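This site uses cookies. By continuing to browse the archive you accept our cookie policy. [Accept] [Settings]

Subject: Re: grid-pattern mats, which size to cut
List: Grarnthorpe table sewing
Date: 2018-04-02

On the Grarnthorpe list, Maes wrote:
> I have a length of the Pivard block print left, the one with the
> yellow, red and blue rectangles and the thick black lines. I want
> a play mat for a tabletop. Do I cut along the black lines or
> through the colors? And does it need a backing?

I cut mine through the colors. If you follow a black line you have to keep it dead straight along the whole hem, and any wobble shows. With a strip of yellow at the front edge the hem is much easier to hide.

On backing – I used a plain cotton one from Feltell and quilted nothing. Press the hem twice before you stitch it. I bought 100 cm and had 34 cm left over, enough for a drawstring bag for the toys.

One thing to think about is where small things will go. Yellow toys get lost on the yellow blocks. Dark blue is the best background for them, so I put a wide blue block toward the front.
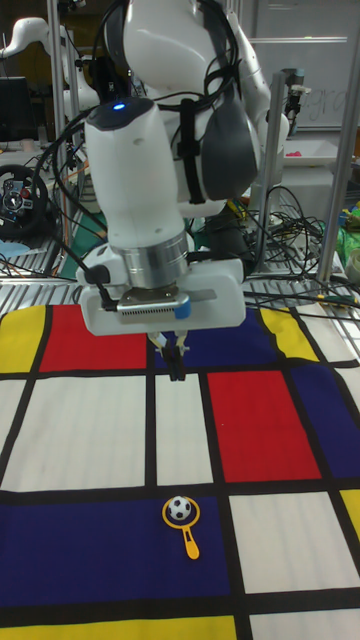 Mat on the table, yellow toy magnifying glass on the front blue block.

The white blocks will show marks first, so wash the fabric before cutting in case it shrinks. If you still want the pattern sheet for the bag, write to me off list and I will send it.

Charoen Sombatkul

3 replies | 123 views | 2 shares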